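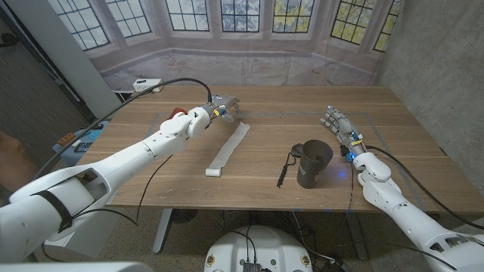

Attachment 1: table, paper towel strip, dark cup, black cord.

Ticket 830
Subject: Surface marks and residue on wooden table, meeting area
Site: Voltdale, ground floor
Opened by: Faustine Renaud
Assigned to: Gilles Courtois
Priority: Low
Status: Closed, with follow-up in May

Reported fault

Pale ring on the wooden table, right of centre, where people leave their cups. Second mark nearer the front edge, dull grey colour, no clear outline. Table feels tacky between the two. User has wiped it with paper towel and tap water, no change. User asks if the table needs to be sanded or replaced.

Log

08:40 GC
Read ticket. Asked user what cleaning product is normally used on the table. Asked whether the tackiness was there before the last clean.

09:15 FR
The product is Fana multi-surface spray, the one in the kitchen cupboard. I don't know how much gets used. The table was tacky on the morning after it was last sprayed. The ring is older than that.

09:30 GC
Treating as two faults: (a) moisture mark in the finish, (b) cleaner residue. Sanding not justified at this stage. Please leave the spray off the table until further notice.

10:05 GC
On site. The label on the Fana bottle says to dilute for sealed timber. Bottle in the cupboard had been filled undiluted. Ran a fingernail across the grey mark and it lifted a soft film, so the mark is residue on top of the finish. The ring did not lift. No roughness or raised grain at either spot.

10:20 GC
Test patch at the back edge. Warm water with a small amount of dish soap, cloth wrung out hard, wiped with the grain, then dried with paper towel. Tack gone from the patch. No colour on the towel, so the stain underneath is holding.

10:50 GC
Same method on the whole top, two passes. Changed the water between passes as the first lot went cloudy. Grey mark gone. Ring still present but fainter.

11:10 FR
Can the table be used at lunch?

11:12 GC
Yes, cold drinks only, on a mat. Keep the cord off the area of the ring. The plug end can scratch the finish if it gets dragged.

13:45 GC
Ring: laid a dry cotton cloth over it, iron on lowest setting, no steam, short passes, lifting the cloth to check after each. 7 passes. Mark reduced to a faint arc, visible only from the window side. Stopped there. More heat risks softening the finish.

14:10 GC
Applied Carré paste wax, thin coat, with the grain. Left 19 minutes, buffed with a clean cloth. Sheen matches the rest of the top.

15:30 FR
Looks fine from my chair. I can still find the arc if I go looking for it. Happy to close.

Cause

Undiluted spray left to dry on the surface. Moisture trapped under cups without mats.

Action taken

Residue washed off. Ring reduced with low heat. Top waxed. Fana bottle emptied, rinsed, refilled at the label dilution and marked with the date.

Outstanding

Order 14 cork mats from Rima, charged to the kitchen account. FR to place order.
Recheck arc in May. If it has come back white, reopen this ticket and do not log a new one.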